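Our project looked at how football clubs in the Undale league build a roster on a tiny budget. We loved doing it! Jendilcombe signed 3 new linemen in August and spent 880 dollars in all, 80 of it on cleats.

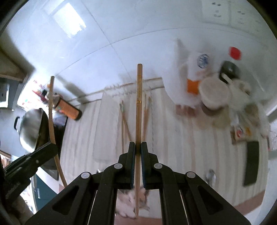

Fig. 1. Chopstick with a gold band, held upright.

Next we read 40 player forms and matched them to snaps played (the slow part, but so much fun). Clubs that kept their own rookies got more snaps per dollar, and we'd love to try Trornasel next season.

Related projects
- Kickoff returns at Trornasel
- Ding: a scorekeeping app

Contact the project desk | © Undale student reports | Back to top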